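Re: [celula-zerkach] braço direito, punho a bater no fim de curso

Ekkachai, respondo à pressa.

> Em 2019-11-30, Ekkachai Kaewmanee escreveu:
> O punho voltou a prender a meio do ciclo. Troco o cabo ou recalibro primeiro?

Recalibra primeiro. Ordem:

- parar a célula, **esperar 16 s**
- zero do punho, depois os dedos um a um
- velocidade a 400, nao 700 como estava em Agosto
- caixa de cartão com divisórias na mesa, mão no ar ao lado, sem tocar
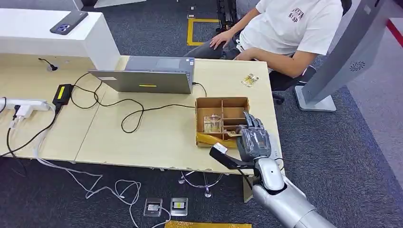 Se prender outra vez aí sim, cabo novo, pede à Intarasuk. Log para a lista pf, o ultimo veio cortado.

Kacper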